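Gripper upkeep on the Jollstead cell, a thread. I was told this thing was "maintenance free." We'll see.
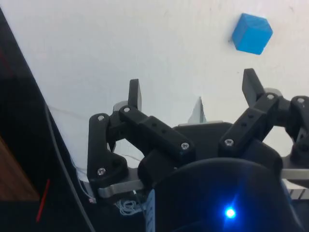

1/ Screws first

Every link on both sides hangs on silver screws. The vendor sheet says check them every 145 hours of run time. I don't buy it. I put a driver on them at 14 hours after the rebuild and 2 had already backed off. Threadlocker was supposedly applied at the shop. Supposedly.

2/ Fingertips

Stutach sells these as matched pairs. Matched how? Open the fingers, look at the inner faces, close them slowly on a feeler gauge. If one side touches first, that's your "random" drop problem. We spent all of July blaming software for it.

3/ The blue cube

Our test part. The routine is pick, lift, set down, 14 times in a row. Kanaujia's setup guide wants three. Three picks will pass a gripper that fails by lunch. I have the log to prove it.

4/ Cables

Walk the cable along the table edge with your hand, arm powered down. Feel for flat spots and stiff bends. Coil up anything thin and tie it back before you run. I keep hearing that cable management is cosmetic, always from people who don't swap the cables.

5/ The blue light

Circular light on the housing means it has power. Ours stayed blue through a dead encoder. Please stop writing "light OK" in the maintenance sheet as if it were a test.

6/ Table

Wipe it down before you recalibrate. Scuffs and specks show up in the wrist camera, and ours has tried to pick up a smudge before. Sonine's new vision package is meant to ignore marks like that. Ritu Jaiswal is setting up a trial on Wednesday and I've asked for the raw results, no slides.

7/ Grease

None on the finger joints. Yes, the old manual says a dab. The old manual was for the metal-bushing version. Put grease on these and you get grit paste in a week.

8/ Still open: why the right side loosens before the left every single time. Vendor says "normal wear." If you run the same gripper, which side goes first on yours?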